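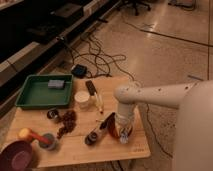
Sevov asked after the first trial why we didn't just buy a finished sorting kit. The answer is cost, and that the course wants our own control code.

Home | Projects | Reports | Workshop | Contact

The aim was a table-top arm that can pick up small household things and put them down at a set point. We worked in the shared workshop at Flerketari, on a low wooden table. Cups were the first objects we tried, then longer tools, which are harder to grip near the balance point. 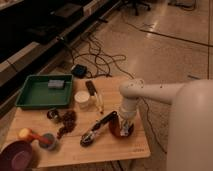

Report by the Stukerer project group, Monday session

Each object was given 17 attempts. The grip force was left at 65 per cent of the maximum for all of them. Small cups did best. Long tools tended to swing once lifted, so we moved the grip point towards the middle and ran those trials again. Setting up took some 9 hours in total, most of it spent on the wrist angle. The code is in the Rainer folder on the workshop computer.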